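Moving My Old Files Off the Desktop

2023-07-21

I finally closed down my old desktop computer this month. It had been running under the desk for years and mostly served as a place where files went to be forgotten. The fan was loud and the drive had started making a clicking sound, so I set aside some evenings in July to get everything off it.

What was on it

There were 1806 photos, most of them duplicates from two phones. There were also 649 documents, and I could have lived without nearly all of them. Old cover letters, scanned leases, manuals for a printer I gave away. Tax papers were mixed in with recipes because I used to save everything to the same folder.

I sorted by year first and then by type. Sorting by type first was my original plan, but the file names were so bad that I couldn't tell what anything was without the date.

Picking a backup service

I tried three. Skandau was the cheapest, but the upload stopped every time the laptop went to sleep, and it started the current folder over from the beginning. Floruline had a nice phone app and a confusing website. I could never tell if a folder was stored online or just listed there.

I ended up with Wurside. It's plain, and the settings fit on one page. I pay by the month for now and may switch to a yearly plan if I still like it in the fall. The first upload ran for two nights. I worked from the living room that week and checked the progress bar more than I needed to. 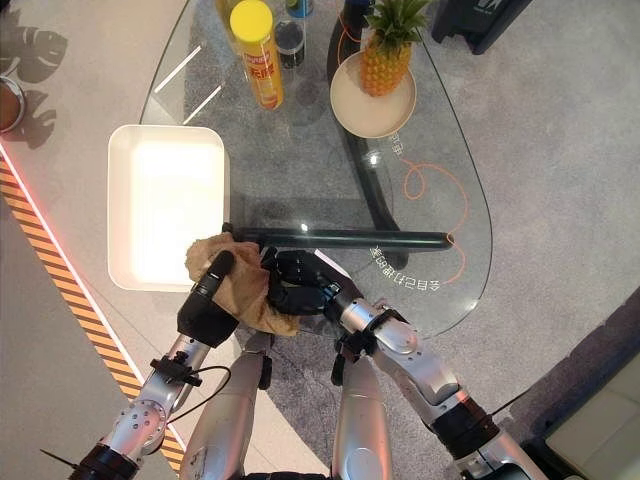

The files that would not open

I had 161 files from an old budgeting program that no longer exists. Nothing on my new laptop would open them. I found a small converter called Rawat that turned most of them into ordinary spreadsheets. It failed on some 30 of them, and I let those go. They were grocery totals from a long time ago.

If you use a program that saves in its own format, export a plain copy once in a while. I have started doing it on the first of the month.

Passwords

The browser on the old machine had saved logins for sites I don't remember joining. I went through the list, closed the accounts I could, and changed the passwords on the rest. Two sites had no way to delete an account except by email. One wrote back the same day and I am still waiting for the other.

What is left

The desktop is unplugged in the hall closet. I still have to wipe the drive before I take it to the recycling center, and I need to find the right screwdriver for the case. The monitor is fine, so I'm keeping it for the laptop. It needs an adapter, which I ordered yesterday.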